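Fetholm cell gets new finger pads and a reset wrist camera

The fish-plating cell at Markon's test kitchen in Fetholm is running again after a refit of its gripper that took most of March. The arm had been dropping small whole fish on the way to the plate, and the maintenance crew had already changed the finger pads twice over the winter without much improvement.

Ataberk Eren, who looks after the cell, said the pads were only part of the trouble. The two fingers had drifted out of line by a small amount, so one side touched the fish before the other and pushed it over. On a heavy item the arm can make up for that. On a small fish it tips the tail out of the grip.

"We kept ordering pads and the pads were fine," Eren said. "The bracket needed to come off and be squared up on the bench."

The crew pulled the bracket, cleaned the rails behind it and put it back with new screws. The old ones had been tightened so often that the heads were worn. Eren then set the closing force from scratch, starting low and raising it in small steps until a test fish stayed put through a full swing of the arm.

Before any of that went onto the real machine, the settings were run in the simulator. Zhenhua Ye keeps the model of the cell, which includes the gripper, the plate and a kitchen counter. She measured the squared-up bracket and changed the model to match, then ran 900 simulated picks over three nights. The old settings failed 200 of them. The new ones failed 3. 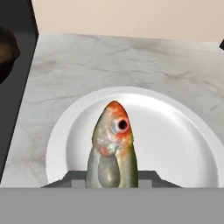 A simulated fish, held head up in the gripper over a white plate. Rendered view from the cell model.

Ye said the model had been wrong in one way that mattered. It treated the fish as stiffer than it is, so a tight grip always looked safe. With a softer body the same force squeezed the fish forward, and the numbers began to match what the crew was seeing on the floor.

The view the arm works from was reset at the same time. The mount had been knocked during cleaning, and the stored calibration no longer fit. Eren now checks it at 6 a.m. before the first run, using a printed target taped to the counter. If the reading is off, he loosens the mount, sets it against a stop and runs the routine again. The check takes a few minutes.

Spare parts for the cell come from Palacios, and the software is a package called Drurumico. Neither was changed in the refit, apart from one Drurumico setting that limits how fast the wrist can turn while the fingers are closed.

Since the restart the cell has made nearly 509 picks. Eren has moved the pad change from every month to every second month, and the bracket is now on the list to be checked for square whenever the pads come off. A spare bracket is on order.

Ye plans to add a larger fish to the model next. Work on the real cell will wait until those runs are finished.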